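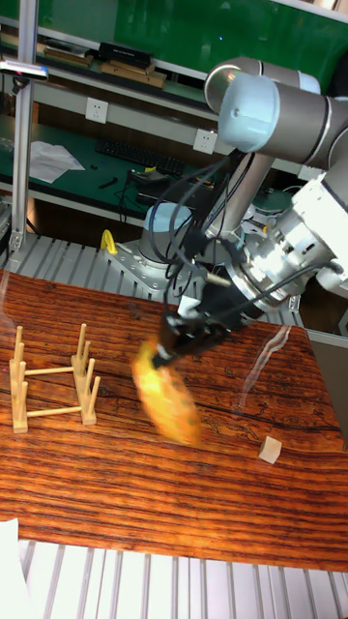 The wooden tabletop, October

Minutes of the Stadell Lane Garden Association, October meeting, as typed up by me (Florêncio Amaral) from two pages of my own bad handwriting. If I got you wrong, tell me before the next one and I'll fix it.

We got going at 7:10 because the side door was locked again and Martim had the key in his other coat. Last month's minutes were read and approved, with one change: it was the Matos end of the fence that blew down, and I had written the Jandard end. Sorry to everyone on the Jandard side who got phone calls!

Money
We have $1,426 in the account, which is better than I expected after the summer we had with the water bill. Martim Baptista went over the bill line by line (he really did, it took a while) and thinks the meter was read wrong in August. He's going to call the water office and ask for a second reading. Plot fees for next year stay at $50. There was some talk of going up to $70 so we could build up a little cushion, and I was for it, but it lost on a show of hands and I'm over it. Mostly.

Seven people still owe for this year. I'm not putting names in here, you know who you are, and I'll be at the gate with the receipt book on cleanup morning.
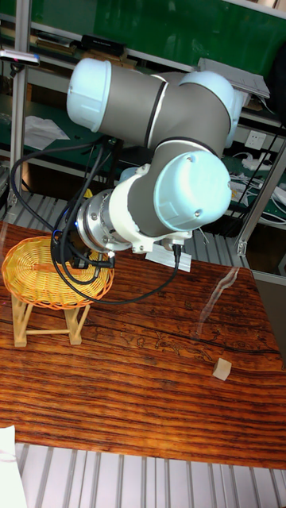 Water and hoses
The long hose by the compost bays has split in two places. We agreed to buy a new one and to cut the old one into short lengths for anybody who wants to pad their tree ties. Water gets shut off the first week of November, so please drain your own barrels before then. Last year three barrels cracked, and one of them was mine, so I speak from experience.

Martim asked if we could put a timer on the tap. I like the idea, but then we got into who would have the code and what happens when somebody waters at noon in July, and it ran on for 20 minutes. We parked it until spring.

The shed
The shed roof leaks over the seed shelf. We had two quotes to look at. Delix wants to replace the whole roof, and the other roofer would just patch the corner and put down new felt. We went with the patch. Martim will take the seed tins home until it's done, and he'd like it known that the bean tin was already rusty when he got it.
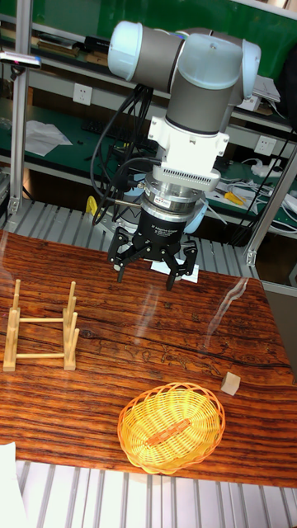
Somebody also brought up the wheelbarrows. Two of the four have flat tires and one has gone missing altogether -- if it's behind your plot, just bring it back, no speeches. I said I'd pick up inner tubes on my way home from work this week.

Waiting list
We're at 43 names, and that's after I called down the list and took off the folks who have moved away. I read out the idea of splitting the big corner plots when they come open, so two families could get in at a time. Most people liked it. A couple of the corner plot holders did not, and they said so pretty loudly, but nobody who already has a plot would lose any of it. Passed, starting next season. 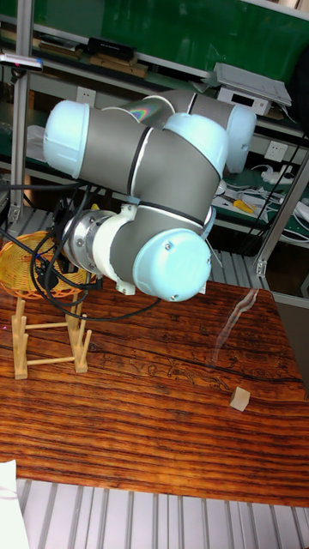 Martim wants the rule in writing before anyone gets a letter, which is fair, so I'll do a draft and he'll go over it. After that it goes up on the gate.

Cleanup morning
Nine o'clock, bring gloves and a rake. Pull your dead tomato vines and please bag them if they had blight, don't throw them on the compost. There'll be coffee, and I'm making the squash soup again (the one with ginger, not the one from last year).

Closed at 8:50. Next meeting is in November, same room, same time, and Martim is bringing the key.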